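Whitelaw Repair Evenings: second progress report to the Clestier Fund
Prepared by Darius Jankauskaitė
July 31, 2023

The grant asked us to teach 100 people in Muvoscombe to mend their own clothes by the end of September. We have taught 65. The remaining 35 have been told we have free tea, and we expect the news to travel.

Attendance was good in spring and fell off as soon as the weather improved, apparently because people would sooner be outside than darn a heel. Hems are the favorite subject. Zippers are not, and two regulars now leave the room when one is mentioned. 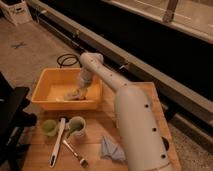 Orange bin on the light wooden tabletop.

We have spent some 54 percent of the budget, mostly on thread, needles and the hall. The Zilex sewing machines arrived in the right number and with the wrong plugs. Adapters came out of the contingency line, which I had been told was there for emergencies, and I would argue that it was.

We also ran 3 sessions on patching jeans. These filled up within a day, largely with parents of the same soccer team.

For the last stretch we plan a Saturday morning slot and a beginners' handout that is shorter than the current one, which runs to 11 pages and has been used mainly to level a table. We are not asking for more money at this time. The final accounts will follow with the next report.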